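Search the help pages
Popular: parking, library cards, permits

Has anyone been to the robot open day at Biltside? Worth it with kids?

Auður Holst
2024-02-26

I have two kids, 8 and 11, and the older one wants to see the robots at the Biltside open day. Can you get close enough to see what the arm is doing, or is it mostly talks and posters? Also, do we need to book? The page only says "limited places."

2 replies, 14 shares

Latifa Ghoneim

We went to the last one. You do need to book for the demonstration. They let in up to 70 people per session and the morning ones filled first. The rest of the building is walk-in.

The demonstration is an arm working over a bin of household things. It is slow. The arm goes down, the fingers line up over an object, and then there is often a pause before anything happens. My son was fine with that, my daughter was done after ten minutes. Stand near the front if you can, as the gripper is the part worth watching.

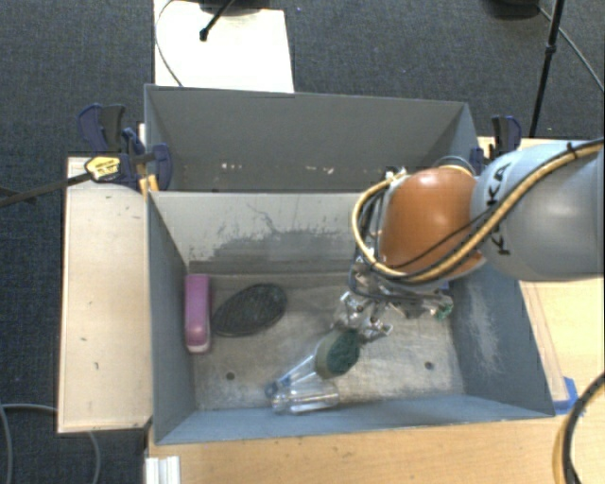 The KUKA arm over the bin, with the gripper above the sponge end of a dish wand.

Ask the staff questions while it is running. They answered everything my son asked, including why the bin has sloping sides. The talk afterward is 2 hours with a break and is meant for adults. We skipped it.

Parking is on the Brirkwood side of the building. From there it is a walk of 300 yards to the door, and the path has no steps.

Vilhjálmur Thygesen

Went in February. Not much for little kids in my opinion. The 11 year old will probably like it. There is a coffee stand but it only takes cards. I don't know about booking, my brother in law did ours.

Was this page helpful? 9 people said yes
Reading time: 2 min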